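Subject: Re: [trundham-golf] Spring scramble and the junior award

Hi everyone,

Fedir Antoniuk wrote on 15 January 2026:

> Are we still doing the spring scramble in May? I heard the Jultard course
> might be closed for drainage work on the back nine. Also, has anyone put
> a name forward for the junior award yet?

Yes to the scramble! I called the pro shop at Jultard this morning and the drainage work should be wrapped up by the end of April. They're holding tee times for 17 teams, one more than last year, and they'll let us use the practice green beforehand at no charge. Entry is $100 a team, same as before.

On the junior award, I'd love to see Imogen Heywood get it. She shot 106 in her first club round and now she's playing off 5 (I had to read that twice when the new handicaps went up). She also carried Severyn's bag for all 36 holes at Sernden in that awful wind and was still chatting about wedges at the end of it – what a kid.

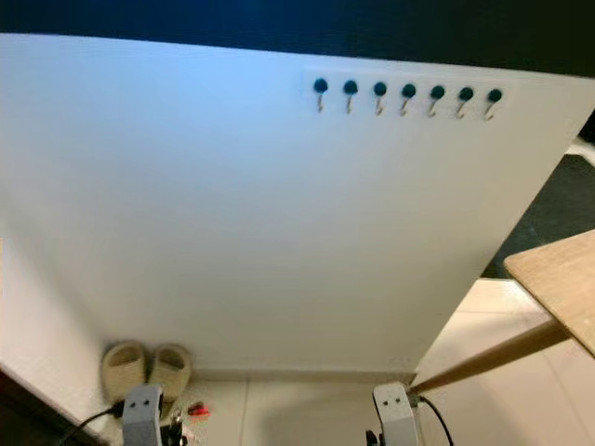 Thanasis Konstantinidis told me he'd second her, so we only need one more name on the form. Reply to me off list if you'd like to sign.

Two small things about the format. We'll play shotgun start again, and every player's drive has to be used at least twice. I know some of you wanted three, but with the par threads at Jultard being as short as they are, two feels right to me. Happy to hear arguments!

Really looking forward to this one.

Herman Liem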